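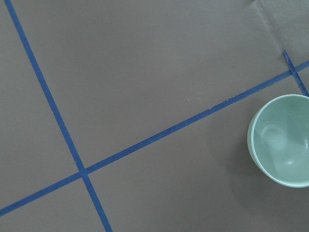
Last updated: March

Changes to Room Bookings at the Lykkegaard Building

Members are advised that the booking rules for the Lykkegaard Building will change at the end of March. Requests for the ground floor rooms should now be sent through the Neltar booking page. Paper forms will be accepted at the front desk until the new rules take effect.

The main hall seats 300 for lectures and may be reserved up to 11 weeks ahead. Groups of 17 or fewer will normally be placed in the Skurnley Room – the rate there is unchanged. A refundable deposit of $400 applies to evening use of the main hall, and it must be paid before keys are issued.

Standing bookings made under the earlier rules remain valid through the end of the season. Groups that wish to keep the same hours next season must apply again, including those that have met in the building for many years.

Questions about deposits should be directed to the Brivis office, which is open until 4:30 p.m.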